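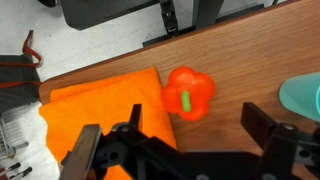
Table surface, second week of the oil test. March, afternoon, started writing 15:40.

The wood table in the prep room has now three coats of the Driker oil, and I want to write down what I see before I forget it. The gloss is a little more than I expected. The grain is still easy to read, but when the light comes over the top there are pale streaks on it. With the red pepper on its side and the orange cloth folded next to it, I could compare two things in one place: the pepper leaves only a weak shadow on the wood, and the cloth looks completely dull against the finish. For a table where we prepare food I would prefer less shine. For a table where we only put things down it is fine.

Coat one: 200 ml for the full top, too much. I had to take off the excess with a rag and it took long time.
Coat two: 200 ml again, but I included the edges and the underside of the front edge, so it is not directly comparable.
Coat three: thin, with the Inano pad, not measured. Sorry. Next time I measure also this one.

Between coats two and three I sanded by hand with the fine paper, always along the grain. The far edge is still a bit rough if you go with the finger from left to right. From right to left you don't feel it. I have not decided if I sand it again or leave it.

Vegetable test. I cut one pepper in half and left it with the cut side down for one hour, on the corner near the wall. After wiping there was a ring, light, more matte than the rest. It was smaller the next morning but I can still find it when I bend down. Whole pepper, not cut: no mark. Tomato, cut: mark similar to the pepper, maybe somewhat stronger. Lemon I did not dare on the top, so I used the sample board (number 432 on the back, the one from Gustholm). The lemon made a clear pale spot and it stays. So please, no lemon directly on the table. Use the board.

Cloths. The orange ones are for dry wiping. Several times I found them in the sink, and when they come back to the table with soap in them they leave a film. I washed all of them today without softener. The soft kind takes up the oil residue well, but it also leaves small fibers if the coat is younger than two days. With coat three I waited only one night and I had to pick the fibers out with tape. Two nights is better.

Hardness: I wanted to do the coin test again but the Lüthi gauge is out for calibration, they have promised it for the end of the month. The value from before oiling is in the old notebook, page with the coffee stain. I don't copy it here because I am not sure about the unit.

Cost until now, only material, is 749 kronor. This is with the pads, and with one can still half full. The laminate top we had an offer for was 2,878, without delivery. I think we continue with the oil.

Open points:
- far edge, sand or not
- ask if Driker has a matte version of the same oil
- beet and turmeric on the sample board, not on the table
- second board, so that the lemon spot can be oiled over and compared
- hot cup test, with and without saucer

Oily rags are in the metal can with the lid, filled with water. Please do not put them in the normal trash, also not when they feel dry.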